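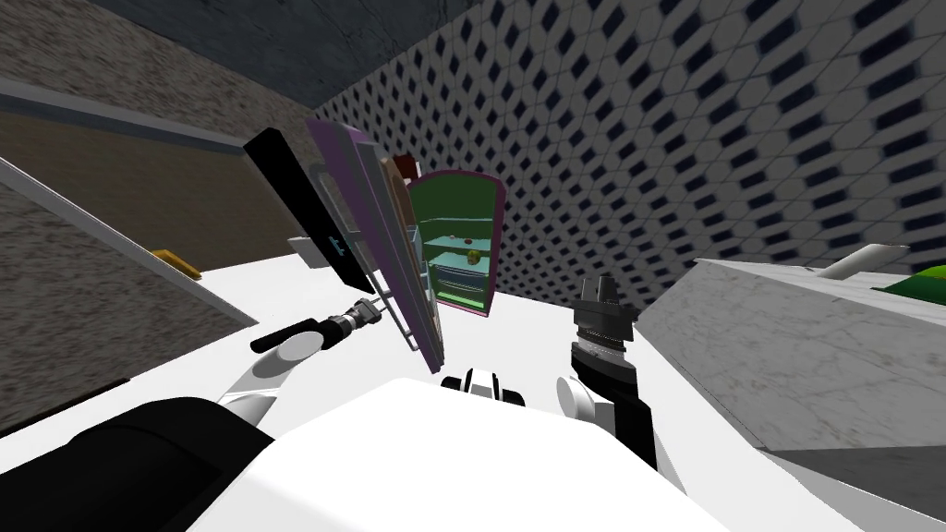
Students who took the module last year asked why we spend two whole sessions on collecting examples when the learning part is what they came for. One of them put it more bluntly in the course survey: the data should be handed out ready-made, and the time given to training. We have kept the two sessions. Most of the weak projects last year were weak before any training was run, and the marks show it.

Unit 4: Gathering demonstrations in simulation
Notes for the practical. Last revised 04/02/2023.

What counts as an example

For this unit an example is one full attempt at one task, recorded from start to finish. It holds the views from the robot, the joint positions of both arms, the state of both grippers, and the commands sent at each step. It also holds one line of plain text saying what the task was. A recording with any of these missing is not an example and should not go into your set.

The kitchen tasks are driven by a person. You move the two arms with the hand controllers and the simulator logs what you do. The learner later gets the same head view you see on the screen, so if you cannot make out the thing you are reaching for, do not expect the learner to. Look at the tilt of the view before you start. A steep tilt makes left and right harder to judge, and new drivers tend to reach short.

The task sets

There are two task sets this term. Vetbridge covers fridges and cupboards: opening, closing, taking one item out, putting one item back. Plattner covers worktops: moving an object from one surface to another, with or without passing it between the hands. Each group picks one set and stays with it. Mixing them gives you too few examples of anything.

Before recording

Load the scene and let it settle. Drive both arms through their range once, slowly. Check that the torso does not hide the place where you will be working; it takes up a good part of the lower view in the kitchen scenes. Write your task line now. "Take the yellow fruit from the middle shelf" is a good line. "Fridge task" is not.

While recording

Keep a steady pace. Stops of more than 2 seconds teach the learner to stop, and it will do so in places you did not intend. If you knock something over and can carry on as a person would, carry on and mark the attempt as recovered. If you cannot, end it and mark it as failed. Do not delete failed attempts. They go in a separate folder and you will need them in Unit 6.

Change the starting layout between attempts. The simulator can do this for you — use the shuffle setting in Jetico, with surface colours left on. The colours it gives to doors and fridge interiors can be very strong. Leave them as they are. A learner that has only met white fridges will often fail on anything else.

How many

Each group hands in 28 good examples per task, and at least 18 different layouts among them. The shared set from earlier years holds 513 and you may train on it as well, but report your results with and without it.

Checking

Swap folders with another group. Play each recording back at normal speed and ask whether the task line matches what the arms do. Watch the grippers closely at the moment of contact. In simulation a finger can pass slightly into a door panel and still move it, and those attempts should be marked as faulty even if the door ends up open.

Handing in

Upload to Ustudora as one folder per task, with the log sheet at the top level. The log sheet lists the layout number, the driver's initials, the outcome and any remarks. Leave the recordings at full length — trimming is done in Unit 5.

Reading for next time: the handout on action spaces, first half only.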